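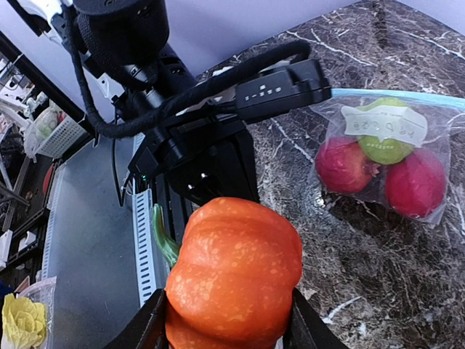 4. Comparison of Finger Sets on Household Items

4.1 Purpose and Setup

The bench trials described in Section 3 used rigid test blocks of known size and gave a clear ranking of the two finger sets under study. It remained to be seen whether that ranking would hold for the items a household robot is expected to handle. The trials reported in this section therefore used produce, artificial produce, zip-top bags and cloth, all placed on or above the marble-patterned work surface at the Pleldale laboratory.

Two finger sets were compared. The Illen set is long and tapered, with a narrow contact face. The Gorley set is shorter, with a wider contact face and a softer pad. Both were driven by the same controller and were limited to the same closing force. The wrist camera was left in one position for all trials, so that a change in the operator's view could be traced to the fingers alone. The protocol was fixed on 20/09/2022 and was not changed afterward.

A total of 434 trials were run, of which 206 used the Illen set. All were carried out under remote control by two trained operators. Hryhorii Romaniuk prepared the item list and supervised the first block of trials; Sânziana Dinu supervised the second and scored the recordings from both.

4.2 Items in Thin Plastic Bags

Bagging tasks place two demands on a gripper at once. The fingers must hold the item firmly enough to push it past the zipper seal, and they must do so without trapping the film against the item. When the film is caught, the bag tends to travel with the gripper on release and the item comes back out.

Each trial began with the bag lying flat on the counter and the item already in the grasp. A trial was scored as complete when the item lay fully inside the bag and the fingers had been withdrawn. Figure 4 shows a red bell pepper partly inside the mouth of a bag, with the upper finger resting across both the pepper and the edge of the seal.

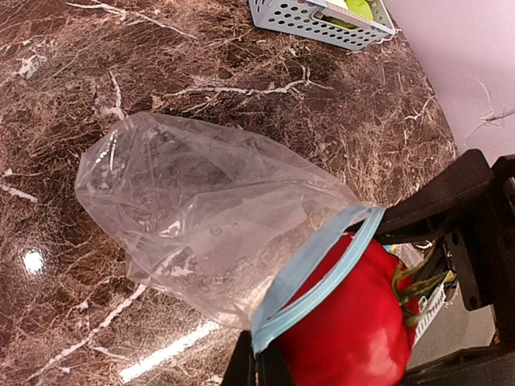
Contact of this kind was the most frequent cause of a repeated attempt with either finger set. The operators dealt with it in different ways. One opened the fingers slightly and pushed the item forward with a single fingertip. The other backed out, turned the wrist and entered the bag again at a lower angle. The second method took longer but left the bag closer to its starting position. We did not instruct the operators to prefer one over the other, and the scores in Table 3 combine both.

The wide contact face of the Gorley set was helpful with round, smooth items, which turned less in the grasp. It was less suitable at the seal, where the added width left little room between the item and the film. The mean time for a completed trial was 70 seconds with the Gorley set. Trials that passed the time limit were scored as incomplete and are not included in this mean.

4.3 Cloth Held Between Two Grippers

Cloth was included as a contrast to the items above. It offers almost no resistance to closing, and the force reading alone does not show how much material has been gathered. In these trials the cloth was held at one end by the upper gripper and presented to a second gripper below. The operators were asked to judge the grasp from the camera views only.

With the long tapered fingers, the fingertips could be brought together on a small fold of material. Both operators described the Illen set as easier to place, although they also reported that a twisted cloth was hard to read from a single view.

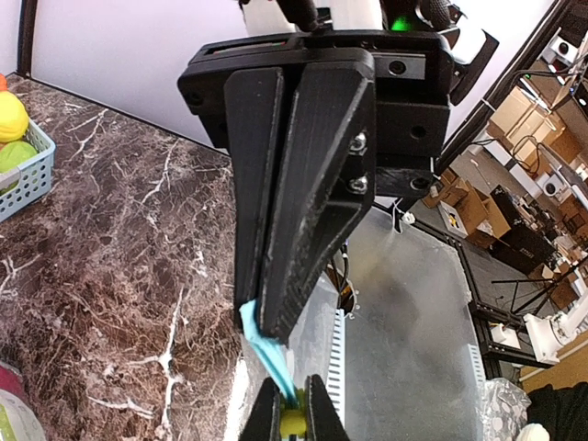 4.4 Limits of the Comparison

The trials were carried out in one laboratory, with one controller and one closing force limit. A different limit might change the result for soft items in particular. The Enache controller, which was evaluated in November, allows the limit to be set for each item, but it was not available for the work reported here. Finger wear was also not measured. Both sets were inspected at the end of each block, and no parts were replaced during the trials.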